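Colored water, glass tubes and a rack that finally fits

10/15/22

So I have been sitting on this post for a while, because the rack kept changing and I kept thinking, okay, one more weekend and I'll write it up. Well, the rack has stopped changing (I think!) and my sister-in-law keeps asking how we did the pouring table, so let's go.

If you're new: we do a color afternoon at the community center in June, and then a smaller one in the fall for whoever wants to come. Kids pour colored water from one thing to another thing. That's it, that's the whole event. Sumathi Gowda started it with a stack of jelly jars and a turkey baster, and I got roped in when I made the mistake of saying I had a lot of glassware at home. I do have a lot of glassware at home. I got most of it in one box from a lab clearance, 41 dollars for the lot, and my husband still brings it up.

The first year we used food coloring straight from the grocery store, and the colors were fine, but they all went kind of muddy the minute anybody mixed more than two. Shagufta Naqvi told me to start with way less than I thought I needed and go up from there. She was right. For yellow I now put 11 drops in a big pitcher and then one tiny drop of green, and it comes out this wild highlighter color that every single kid wants first. Blue needs less. Red I have never gotten right, it's either pink or it's soup.

Okay, tubes. I love them and they are a pain. They roll, they tip, they're hard to get a brush down into. I used to stand them in coffee mugs with a dish towel stuffed in the bottom, and every time somebody bumped the table you'd hear that clinking noise and the whole room would suck in its breath. A mug is still my go-to for a spare tube or two, but you can't run an afternoon like that.

Kieran Ní Mhurchú had a wooden rack left over from her teaching days and brought it in a grocery bag. It has the holes up top and the little sockets in the base, so the tube gets held in two places and just stands there like it should have all along. The holes were a hair snug for my fatter tubes. I spent an evening with sandpaper wrapped around a pencil, going around and around, and then I got impatient and did the last few with a dowel, and those came out nicer, so start with the dowel. I also rubbed a little mineral oil into the wood. Two coats, wipe it, leave it overnight.

For pouring I've pretty much given up on beakers and gone to plain round glass bowls. They show the color better than anything, especially on a white table. You don't need much in there, either. Tip the bowl and it all runs down to the low side and just glows!
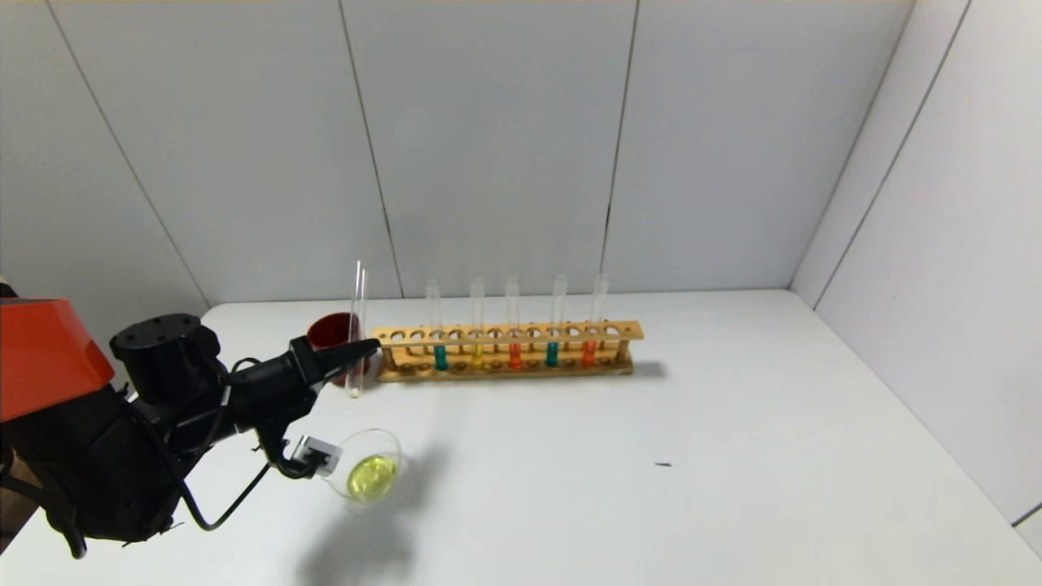 Color Table Notes, No. 9

I did try Sumathi's idea of a little funnel for going from bowl to tube, and for small hands I think it's worth it. The bowl has no spout, so without a funnel you get a nice ribbon down the outside of the glass and a puddle on the table. Bernadette Ó Dálaigh swears by pouring along a chopstick. I have tried the chopstick. I got yellow in my shoe.

Cleanup is warm water and a drop of dish soap, and the skinny brush from the baby bottle aisle. Rinse the tubes and let them dry upside down on a towel. And please take your rings off before you wash the bowls, I chipped one that way and I'm still sore about it.

If anybody has a trick for red, leave it in the comments. I've got two more bottles to use up before I buy a different brand.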